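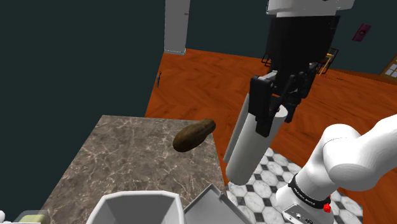

纸是从哪里来的
Rovholm 纸张馆少年儿童知识专页
适合 6 岁以上读者，低年级同学可与家长共同阅读

同学们每天都要用到纸。课本、作业本、信封、纸箱、餐巾纸，都属于纸制品。本页向大家介绍纸的原料、纸的制造过程，以及纸用过之后的去处。

一、纸里面有什么

从一张纸上撕下一小条，对着光看撕开的边缘，可以看到许多细小的毛。这些毛叫作纤维。纤维又细又长，彼此交叉，纠缠在一起，就形成了一张纸。

造纸用的纤维大多来自植物。植物的身体里有一种叫“纤维素”的物质，它使树干能够挺立，使草茎不容易折断。树木、竹子、稻草、麻和棉花都含有纤维素，都可以用来造纸。今天工厂里使用最多的原料是木材，另外还有大量回收来的废纸。

二、古人怎样造纸

在纸出现以前，人们把字刻在龟甲和兽骨上，写在竹简、木片和丝绸上。竹简很重，一部书往往要装满好几个箱子；丝绸很轻，价钱却很高，普通人家用不起。

中国西汉时期已经有了早期的纸。东汉的蔡伦改进了造纸的方法，用树皮、麻头、破布和旧渔网作原料，造出的纸便于书写，原料也容易找到。此后造纸术逐渐传到朝鲜半岛、日本、中亚和阿拉伯地区，后来又传到欧洲。

古法造纸的主要步骤如下。
先把原料切碎，放在水里浸泡，再加入草木灰等一起蒸煮，使它变软。
然后反复捶打，把纤维打散，放进水槽搅匀，成为纸浆。
接着用细竹帘在纸浆中平平地一荡，提起来，水从缝隙中漏下去，竹帘上留下薄薄的一层纤维。这一步叫“抄纸”，最考验手上的功夫。
最后把湿纸压去水分，一张张揭开晾干。

三、现代工厂怎样造纸

现代造纸的道理与古代相同，只是用机器代替了双手。

原木运进工厂后，先剥去树皮，切成小木片。木片可以用机器磨碎，也可以加入化学药剂蒸煮。木材里除了纤维素，还有一种叫“木质素”的物质，它像胶水一样把纤维粘在一起。蒸煮能够除去大部分木质素，让纤维分开。旧报纸放久了会变黄，正是纸里留下的木质素在光和空气的作用下发生了变化。

纸浆经过清洗和筛选，有时还要漂白，随后送上造纸机。造纸机的前端是一张不停转动的网，纸浆喷在网上，水分漏下，形成湿纸。湿纸经过压榨，再绕过许多加热的大滚筒，逐渐变干。从机器末端出来的纸很长，需要卷成巨大的纸卷，再按照用途裁切。有的切成一张张的书写纸，有的分切后重新卷成小卷，供家庭和学校使用。

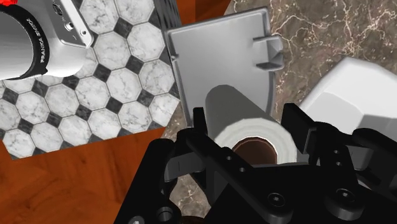
小纸卷的中间有一个纸板做的芯。

小纸卷的芯也是纸制品。制作时，把涂了胶的纸板条斜着绕在一根圆杆上，一层压着一层，就成为一根结实的纸管。同学们可以找一个用完的纸芯，沿着斜缝慢慢撕开，观察它是怎样绕成的。

四、为什么不同的纸摸起来不一样

书写纸表面光滑，墨水不容易散开。这是由于造纸时加入了防止渗水的材料，这道工序叫“施胶”。卫生用纸和餐巾纸需要吸水，所以结构比较松软，纤维之间有许多小空隙，水可以顺着空隙钻进去。瓦楞纸箱的纸板中间有一层波浪形的纸，能够承受重物和碰撞。

词语解释
纤维：又细又长的丝状物质。
纸浆：纤维分散在水中形成的混合物。
施胶：让纸不容易渗水的处理方法。

五、小实验：哪一种纸更会“喝水”

材料：餐巾纸、作业本纸和报纸各一条，宽度相同；一个装有少量清水的浅盘；一把尺子。
做法：三条纸的下端同时浸入水中，上端用夹子固定。等待一分钟，用尺子量一量水在每条纸上升了多高，并记在本子上。
想一想：哪一条纸上的水升得最高？它的手感与另外两条有什么不同？
实验完成后请擦干桌面。

六、用过的纸到哪里去

干净的废纸可以回收。工厂把废纸泡在水里打散，除去订书钉、胶带和油墨，重新制成纸浆。纤维每经过一次回收都会变短一些，因此纸不能无限次地再生，往往需要加入新的纤维。

下列物品不宜放入废纸回收箱：用过的餐巾纸和卫生纸，沾有油污的纸盒，带有塑料膜的纸杯（当地另有规定的，按当地规定办理）。

节约用纸，可以从身边的小事做起。草稿纸两面都用，旧作业本剩下的空白页可以装订成便笺本。

七、参观信息

本馆收藏各类纸样 1,295 件，其中手工纸样陈列于一层 Heltberg 展厅。抄纸体验课每年七月开设，由本馆教育部 Chang-ho Ok 老师授课，学校团体须提前预约。

本页文字由 Jae-hoon Ban 编写，2024年2月4日修订。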